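デルのタワーを開ける

2023年9月

押し入れの下段に、デスクトップのタワーが一台入っている。入っていた、と過去形で書けるようになったのが今月の成果である。

前の引っ越しのときに「中身を見てから捨てる」と決めて、そのまま段ボールと扇風機のあいだに立てておいた。中身を見るのに10年かかった。扇風機のほうは途中で二度買い替えているので、あの一角ではこのデルがいちばんの古株ということになる。家賃を床面積で割って、こいつが占めていた分を計算しかけたが、途中でやめた。知らないほうがいい数字というのはある。

きっかけは、グラサタム(Grasatham)という回収業者のチラシだった。パソコンは丸ごとでも引き取るが、部品に分けて持ち込めば買い取りになるという。「当社指定の分別表をご覧ください」とあり、見ると、基板、電源、ドライブ、ケース、ケーブル、その他、と並んでいる。その他が何なのかは書いていない。わたしの人生の持ち物はだいたいその他なので、少し心強かった。

まずドライバーを探した。家のどこかに精密ドライバーのセットがあるはずで、最後に見たのは眼鏡のネジを締めたときだ。引き出しを全部あけ、電池の死んだ温度計と、どこの鍵かわからない鍵と、未開封の乾燥剤が出てきたところで観念し、駅前で681円のを買ってきた。帰ってきて、古いほうは眼鏡ケースの中にあった。眼鏡のネジを締めたのだから眼鏡ケースにある。過去の自分は論理的だったのに、現在の自分がついていけていない。

作業台は、すのこのように隙間のあいた金属のやつを使う。この台の欠点は隙間があることで、ネジを置くと下へ落ちる。利点も隙間があることで、埃も下へ落ちる。埃のほうは落ちたあとも床にいるのだから、場所が変わっただけとも言える。ネジには小皿を用意した。醤油皿である。もう醤油には戻せない。

タワーは寝かせて、側板を外す。何年も立てて置いてあったものを横にすると、それだけで作業が半分済んだような気分になり、いったん珈琲を淹れた。飲み終わるまでに30分かけた。ここまでを作業時間に含めるかどうかは、あとで家の者と見解が分かれた。

中は思ったより色がある。外側の黒くて愛想のない箱からは想像しにくいが、緑の基板に、青い拡張スロット、オレンジや赤や黄色の配線。人間が指をかけるところには青い樹脂を使うという約束があるらしく、ドライブの入るところにも青いつまみ、電源のわきにも青いラッチがある。要するに「ここを持て」と書いてあるのと同じで、わたしのように説明書を箱ごと捨てた人間にはたいへんありがたい。家具も全部こうしてほしい。うちの食器棚は、どこを持っても持ってはいけないところを持った感じがする。

電源の天面には、黒い地に白い字で注意書きがびっしり貼ってあり、三角の警告マークまでついている。全部読もうとして、読まずに済ませたい気持ちと戦い、三角のところだけ読んだ。コンセントはとうに抜けている。抜けてからの年数を考えれば、いまさら恐れる必要もないのだろうが、電源ユニットの中まで開ける気は最初からない。分別表にも「電源は分解せずそのまま」とある。めずらしく、やりたくないこととやってはいけないことが一致した。

CPUは先に外して、卵のパックに入れておいた。静電気の袋がなかったので。卵のパックが正しい容れ物かどうかは調べていない。調べると正しくないことがわかってしまう。
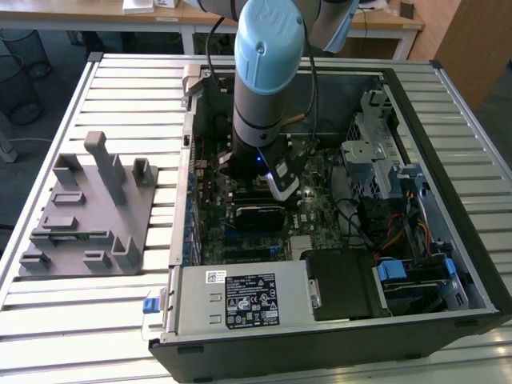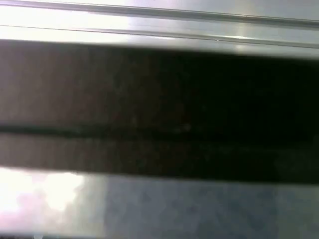
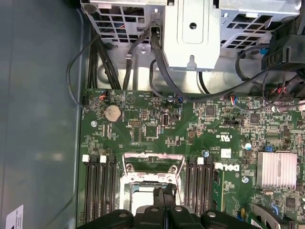 モーシン・マンスール(Mohcine Mansour)に言わせると、古いタワーを分けるときはボタン電池を真っ先に外すべきで、みんな大物から手をつけて電池を忘れ、基板ごと回収箱に放り込んで、あとで叱られるのだという。それから、ネジは外した場所ごとに分けておくこと、捨てる機械でもそうすること、なぜなら人は途中で気が変わって組み直したくなるから、とも言っていた。わたしは電話口で「組み直すわけがない」と答えた。その晩、ちょっと組み直したくなった。

電池は丸くて銀色で、基板の隅のホルダーにおさまっている。あの一枚が、押し入れの暗がりで時計を動かし続けるつもりでいたのかと思うと、妙に申し訳ない。こちらは扇風機の出し入れのたびに肘をぶつけていただけだ。とっくに切れていたに違いないが、測ってはいない。外して、セロハンテープを巻いて、ジャムの瓶の蓋に載せた。瓶は別のことに使っている。

次に迷ったのがケーブルである。分別表の「ケーブル」は、どこからどこまでがケーブルなのか。電源から生えている黒い束は、電源の一部のような顔をしているし、細い色とりどりの線は片端が基板に、片端がケースのどこかに行っている。切ってしまえば早いが、切ると買い取りが下がると小さい字で書いてある。仕方がないのでコネクタをひとつずつ抜いた。爪を押しながら引く、という動作が苦手で、押すと引けず、引くと押すのを忘れる。自転車に乗れるようになったときの喜びを、この歳で、赤と黒の細い線を相手に再体験するとは思わなかった。

ヒートシンクの羽根のあいだにも手を入れた。綿棒でやった。これから手放すものを綿棒で掃除するのはおかしいと言われたし、自分でもおかしいと思う。しかし、人に渡す前に洗う、という習慣が妙なところで顔を出す。鍋を譲るときも洗うだろう。わたしの場合、鍋より念入りだった。

掃除をしていると、基板に白くDELLと印刷してあるのがどうしても目に入る。ふたを閉めれば見えないところにまで名前を入れるのは、子どもの体操服の内側に苗字を書くのと同じ心理だろうか。そういえば、うちの扇風機は台座の裏に前の住所が書いてある。引っ越しのときにわたしが書いた。旧住所に帰りたがったら困る。

いつのまにか、部品の一覧をつけ始めていた。フロヴィラック(Flovirach)という家の持ち物を登録するアプリがあって、春に冷蔵庫と自転車だけ入れて放置してあった。そこへ「電源」「基板」「ドライブの枠(黒)」と打ち込んでいく。手放すための品を新しく登録するという、帳簿の上では持ち物が増える一方の作業である。アプリは登録のたびに紙吹雪を出して祝ってくれる。何がめでたいのか。

途中で一度、もめた。同居人が、ドライブを入れる金属の枠を見て、小さな穴が並んでいるから箸立ての台にならないかと言い出したのである。ならない。穴が小さすぎるし、折り曲げた金属の爪が出ている。だが一度そう言われると、もう何か使い道があるように見えてくる。鉛筆も無理、歯ブラシも無理、と検討した末、何にも使えないという結論を得るまでに、珈琲がもう一杯必要だった。物を減らすときの敵は物への愛着だと世間は言うけれど、うちの場合は思いつきのほうである。愛着なら時間がたてば薄れるが、思いつきは時間があるとどんどん出る。

その日はそこまでで、部品を浅い箱に並べて床の間に置いた。床の間に置くと何でも立派に見える。掛け軸の下に電源ユニット。三日ほどそのままにしておいたところ、宅配の人が玄関からそれを見て、何か言いかけてやめた。

グラサタムの受付は、隣町のソドン(Sodon)という倉庫街のいちばん奥にある。バスを降りてから長い。基板は新聞紙にくるみ、電源はリュックの底に入れたら、背中の真ん中に角が当たって、歩くたびに存在を主張した。途中のエル・ファッシ(El Fassi)で休んでミントティーを飲んだ。甘かった。店の人が椅子の上のリュックを持ち上げようとして、重さに驚いていた。中身を聞かれて「電源です」と答えたら、それ以上は聞かれなかった。

受付のミロスラヴァ・デムチェンコさんは、基板を受け取ると裏と表を一度ずつ見て、秤に載せた。綿棒のことには触れてもらえなかった。電池を別の蓋に載せて出したら「助かります」と言われ、これが今月もらった唯一の褒め言葉だと思う。CPUを卵のパックから出したときは、奥の人を呼んで二人で見ていた。叱られはしなかった。

買い取りの合計は3,648円だった。ドライバー代を引き、往復のバス代を引き、ミントティーを引き、床の間に飾っていた期間の気分のよさを足すと、まあ黒字だろう。綿棒は家にあったものなので計上しない。

ケースはまだ家にある。外側の黒い箱は持ち込みの寸法を超えていて、後日、車で取りに来てもらうことになった。それまでのあいだ押し入れに戻しておこうとしたら、空いた場所にはもう扇風機が横倒しで入っていた。季節が終わったのでしまったのだという。早い。仕方なく、いまは玄関の傘立ての横に立ててある。軽くなったぶん、ドアの風でときどき少し動く。

醤油皿のネジは、分別表のどこにも当てはまらないと言われて、そのまま持って帰ってきた。眼鏡ケースに入れてある。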